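## Wondura cell planner, single-seat license

We bought Wondura in September to settle a budget question before ordering hardware: one arm or 2 for the Madmont shop. The license was $705, against a quote of $2000 from Brastden for a site study.

Setup took a morning. The arm library is good, and reach checks against our table heights were quick to run. I moved the base several times before I liked it – much cheaper than drilling a bench twice.

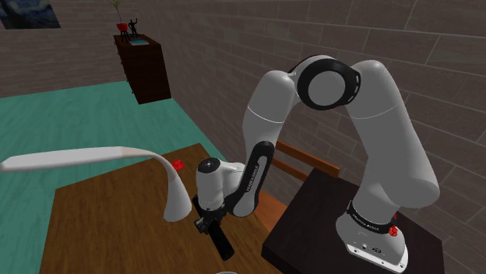

*Franka Emika arm on the dark table, fingers closed over the wooden one. The red cube is near the back edge.*

The cost sheet is the weak part. It leaves out mounting plates and freight, so I added $500 by hand. Gashaw, which we tried first, handles those better but has fewer arms.

We budgeted for one arm. I would buy Wondura again at this price. Four stars.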